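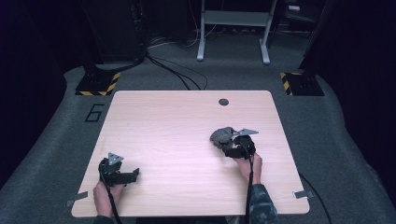 Small, soft things are the hard ones: a pair of hand-held grippers at work at table 6.

The New Hands at Fornomix

1 Oct 2024

Nidia Palomino keeps her lunch in the same blue locker she was given 17 years ago, when she came to Fornomix for what was supposed to be one holiday season of packing gift boxes. The locker door has never closed properly. She shows me the trick of it, a lift and a bump with the hip, while telling me about the winter they shipped so many slippers that the break room had to be used for storage and everyone ate sitting on cartons. It takes us a good while to get from the lockers to the thing I have come to see, and I'm not sorry, for the walk turns out to be half of the story.

Fornomix packs other people's orders. If you have ever bought a knitted hat or a dog toy from one of the smaller online stores, there is a fair chance that someone in a building like this one picked it out of a bin, smoothed it, turned it the right way up, and tucked it into a bag with a card. The conveyors came long ago, and so did the machine that folds the cartons and the one that tapes them. The middle part, the picking up and tucking in, has stayed with people. Soft goods slump and snag and never lie the same way twice, and every robot salesman who came through the door over the years went out of it again with a polite handshake.

That began to change last November, when the company signed up with a small outfit called Lurureo. Eight people from the packing line were asked if they would like to spend part of their week in a carpeted room at the back of the building, teaching. Palomino said yes before she had heard what she would be teaching, or whom. "I thought it was going to be the new hires," she says. "I was already planning what I'd tell them about their shoes."

Her pupils are two robot arms, which the line named Cusi and Lilla before anyone from the office could give them numbers. The arms themselves live out on the packing floor. In the back room are the tables, each with its number on the carpet, and the teaching is done with a pair of black grippers that a person holds, one in each hand, cables running back past the wrists. You pick up the item with the grippers the way you want the robot to pick it up. You carry it over, set it down, and do it again. The movements are recorded, and in time, and after a great deal of work at Lurureo's end that was explained to me twice, the arms learn from them.

I had a try, of course. They let everyone have a try, and I suspect they enjoy it. The item was a little gray thing out of the toy bin, and I chased it across the tabletop like a man going after the last pea on his plate. When I did catch it I held on so hard that Palomino reached over and patted my forearm. Then she took the grippers and lifted it so lightly that it looked like nothing at all – and of course that is the trouble with this kind of skill, that it has looked like nothing at all for years, to the customers and the bosses and quite often to the people who have it.

"You lose your fingertips," she told me. "The first week I was angry with it. I know this job with my fingers, and now I have two beaks. So you have to think, what was I doing, all that time? Was I pinching it or was I scooping it? And I didn't know! I had to go back on the line and watch myself."

She was not the only one. Several of the teachers told me they had begun noticing one another's habits, and arguing about them in a friendly way over lunch. One packer always rolls a soft item a quarter turn before lifting it. Another comes in from the side and swears by it. For years they had stood a few feet apart without remarking on any of this, and now there are opinions. A newer employee, a quiet young man in his second year, turned out to have a way with drawstring bags that the older hands have taken up on the line, where no robot is involved.

I should say something about money and jobs, since it was the first thing my own sister asked when I told her where I was going. The teaching hours are paid at a higher rate than packing. The teachers asked for that at the start and got it after some back and forth. The company says it has let nobody go on account of the arms, and the people I talked to agreed that this is so, although they said it with different faces. Openings on the evening shift have been left unfilled since the spring. A woman who has packed there for most of her working life told me plainly that she will not teach, that she has nothing against those who do, and that she intends to reach her retirement with her hands to herself. She asked me to leave her name out, and then asked me whether I had eaten, and gave me half a tamale.

Out on the floor, Cusi and Lilla work behind a low barrier at the far end of the line. On the day I visited they were on single-item orders, the dullest work in the building by common consent, and between them they had done 795 by the time the afternoon shift came on. They are slower than a person. They do not stop to talk, either, and this was mentioned to me as a fault. Every so often one of them comes up with two items or none, a light goes on, and somebody walks over to sort it out. That somebody used to be whoever was nearest, and it drove people crazy. Now it is a post of its own, with a stool and a radio, and it rotates every two hours.

What people seem to like best about the whole arrangement is the sitting down. I had expected to hear about the future, and I did hear a little, but mostly I heard about knees. Packing is done standing. The table in the back room can be worked from a chair, and for someone who has spent ten or fifteen years on a concrete floor, a few hours a week in a chair on a carpet is worth a great deal. Palomino's left hip has stopped waking her at night. On the other hand, her wrists ache from holding the grippers, a new complaint for her, and the sessions have been shortened once already after the teachers brought it up. They would like them shortened again. The matter was still open when I left.

There is also the question of what a teacher does when the teaching is finished. The stores that use Fornomix change their goods every season, so there will be new shapes to learn for a good while yet, and management leans on this point a little more heavily than the packers do. Palomino has thought about it more than she lets on. She has asked to be trained on the maintenance side, changing the gripper pads and resetting the arms after a fault, and she has been told that a course will be offered in the new year. She wrote down the name of the manager who told her so, and the day he said it, on a card she keeps in the locker.

Toward the end of the afternoon I found her back at the barrier, watching Lilla work through a bin of felt mice. The arm came down, paused, nudged a mouse a little to one side, and then picked it up by the thick end. Palomino laughed out loud and called across to a friend on the line to come and look. "I do that," she said. "The little push, to get it away from the others. I never told it to do that!" Her friend came over and watched for a minute and said that no, that was how she did it, and Nidia had picked it up from her. They were still discussing it when the bell went for the shift change, and I walked out to the parking lot with the two of them going at it behind me.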